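In Defence of the Useless Landmark

The council in Prirbridge has put up a new sign. It stands where the road forks by the old tannery, it cost 4,000 pounds, and it tells you the way to the Cultural Quarter. I have lived in Prirbridge for most of my adult life and I had to follow it to find out where the Cultural Quarter was. It is the car park behind the library, plus the library.

I don't want to be unkind about signs. I have been lost often enough to be grateful for them. But I grew up in a town where directions were given entirely by things that served no other purpose, and I have come to think we were better off. You turned left at the stone pig. You carried on past the blue door, which had been painted green before I was born. If you reached the anchor you had gone too far, and since we were 50 miles from the sea you had some time to wonder about the anchor while you were turning the car round.

The trouble with a useful landmark is that it closes. Give directions by the bank and in a few years the bank is a coffee shop, then a shop selling covers for phones, then a sheet of chipboard. My aunt still sends people to Nararness by way of a petrol station that was knocked down in the eighties. They ring her from a lay-by. A useless thing has no business to go out of, so it tends to stay put. At worst somebody hangs a traffic cone on it.

Planners have noticed that people like having something to look at, and they have responded in their own fashion, with strategy. The document for the new housing at Karport runs to 200 pages and promises "moments of arrival". I read as far as the bit about benches. The moments of arrival, so far as I can work out, are to be placed every 300 metres, so that no resident need go longer than the length of a decent argument without arriving somewhere. Each will have been consulted on. Each will reflect the heritage of the area, which until recently was sugar beet.

I doubt any of them will work, and my reason is simple snobbery. A proper landmark ought to look as though one stubborn person wanted it and everyone else was too tired to object. It should be slightly too big. It should be made of something that goes a funny colour in the rain. Children should be told not to climb it and should be seen climbing it. Above all there should be at least two stories about why it is there, both told with complete confidence and both wrong. 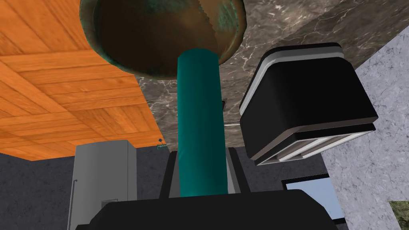

Védís Hafstein read a draft of this and told me I was being sentimental, that the stone pig had been a menace to anyone with a pushchair, and that if I had ever tried to direct an ambulance by it I would feel rather more warmly towards the words Cultural Quarter. She may have a point about the ambulance. She also told me the pig was a sheep.

I have thought about the sheep a good deal since. I asked my brother, who says pig. I asked the man who had the paper shop, who says it was a lion, put up by a mayor called Prins after his dog died, and that it lost its mane to frost one January. Nothing on the council's new sign will ever get a conversation like that out of three grown people, and I mean that as a complaint about the sign.

So by all means put up arrows. Put them at the hospital and the station. But leave us a few lumps of something at the corners, and don't fix a plaque to them. Anyone visiting me this summer should turn left at the boat with the tree in it.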